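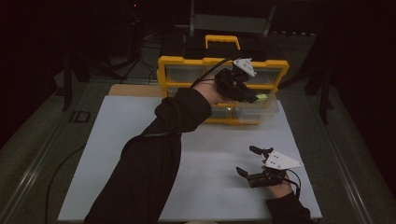
El organizador amarillo, con su asa y sus cajones transparentes, sobre el tablero blanco.

Cómo ordenar las piezas pequeñas en un organizador de cajones

Mi amiga Pramila Rastogi me pidió que escribiera esto después de pasar una tarde entera buscando un tornillo (¡y la entiendo muy bien, porque yo guardé los míos en frascos durante años!). Vaciad primero todos los cajones sobre una superficie clara y lisa, donde lo pequeño se ve enseguida, y haced montoncitos sin prisa. Yo suelo tardar alrededor de 10 minutos, con un café al lado.

Lo que más usáis va en la fila de abajo, que queda a mano.
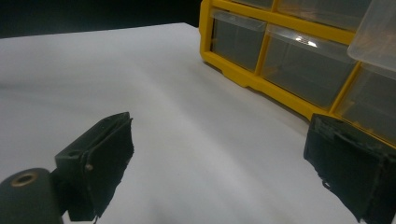
Los cajones transparentes ayudan mucho, pero aun así conviene poner una etiqueta pequeña en cada uno, sobre todo si compartís el taller con alguien. No los llenéis hasta el borde: con 2 dedos libres arriba se abren sin engancharse. Y antes de levantar el organizador por el asa, comprobad que todos estén bien cerrados, que recoger arandelas del suelo es una tarea muy larga.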